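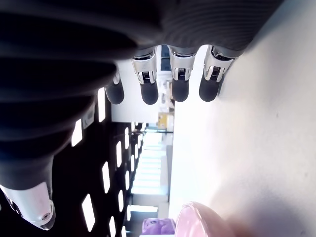
How to Clear and Wipe Down a White Tabletop Without Leaving Streaks

Filed under: Work Tables and Break Rooms
Updated 2018-07-17

White tables are cheap to buy and easy to match, and they show everything. Coffee rings, pencil dust and the gray smudge from a sleeve all stand out on a pale matte top in a way they never would on dark wood. The method below is the one used on the tables in the Plosdale workroom. It takes up to 4 minutes per table once you have done it a few times.

What you need

Two microfiber cloths, one to wash with and one to dry with
A small bucket or bowl of warm water
Plain dish soap
Baking soda
A plate or shallow tray

You can buy a spray made for the job. Plosdale used Fovon for a long time and it works fine, but dish soap costs less and leaves less film if you rinse.

Step 1. Clear the top in one pass

Take off everything that belongs somewhere else and put it there. Do not stack it on the next table, or you will be moving it again in ten minutes.

Things that stay on the table go on the plate. One item to a plate is best. A plate with a raised rim can be picked up and set back down with whatever is on it, and nothing rolls off onto the floor. A colored plate is easier to find on a white top than a white one.
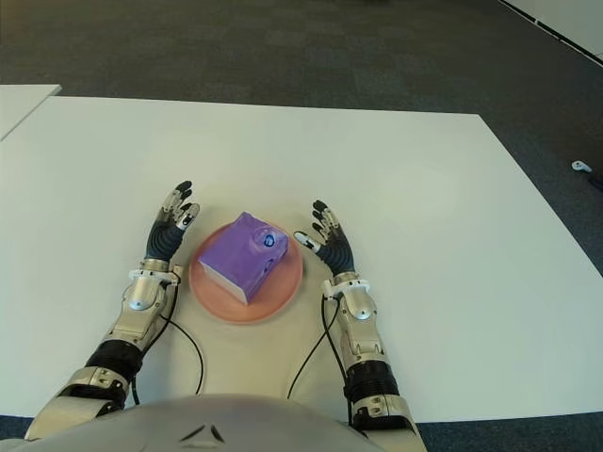 A purple item on a salmon-pink plate, set on a white tabletop.

Step 2. Dry wipe first

Go over the top with a dry cloth before any water touches it. Crumbs and grit turn to paste when they get wet, and grit under a wet cloth will scratch a matte finish. Pull the cloth toward you in straight lines and catch the dirt in your hand at the near edge.

Step 3. Wash

Put a few drops of soap in the water. More than that only means more rinsing. Wring the cloth until it stops dripping, then start at the far edge and work back in overlapping rows. Lift the plate when you get to it, wipe under it, and put it back. Wipe the bottom of the plate too — most of the rings we see come from there.

Run the cloth along the edges last. If your tables stand close together, pull them apart for this part. The narrow gap between two tables collects more dirt than either top does.

Step 4. Spots that will not come off

Mix baking soda with a little water until it is as thick as toothpaste. Dab it on the spot and leave it for 3 minutes. Rub gently with a damp cloth and rinse.

For ballpoint ink, use rubbing alcohol on a cotton pad and test it under the table first. Stay away from scouring powder and the green side of a sponge. Both leave a shiny patch that will never match the rest of the top.

Step 5. Rinse and dry

Change the water, wipe again with no soap, and dry right away with the second cloth. Air drying is what causes the streaks. Bend down and look across the top toward the light; a missed row shows up as a dull band.

Notes

The tables at Plosdale are the Neltarow 559, which has a matte top. Glossy tops need the same steps but a softer cloth for drying.

If the floor under the table is carpet, keep the bucket on a towel. Carpet tile holds on to soapy water and gets dirty faster afterward.

Wash the cloths without fabric softener.

Related: Getting Tape Residue Off a Lau Folding Table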